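From: Begoña Quintana
To: wostlow-kitchen list
Subject: Re: coffee corner, second floor

On Saturday Wichai Hemmin wrote:
> Can someone tell me what we need to order for the kitchen? The
> last order was 800 paper cups and I don't know if that was too many.
> Also, is the mug tree staying? Charoen wanted the space back.

Wichai,

No more cups this month, please. We still have three sleeves in the hall closet. The counter: 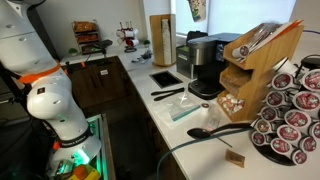
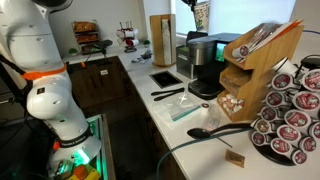 I would keep the Wotura order small this time and put the money into creamers and stir sticks. Kittipong is asking for a second snack rack, but the one by the wall is enough if somebody fills it on Mondays. The mug tree can stay where it is, next to the window -- the mugs get used, and every mug is one less paper cup. Charoen can have the shelf under the microwave in the hall.

Two small things. Please don't set anything on the drip tray of the coffee maker. And whoever waters the little plants, go easy, the water runs onto the counter.

I'll send the list to Bohdana by noon unless I hear otherwise.

Begoña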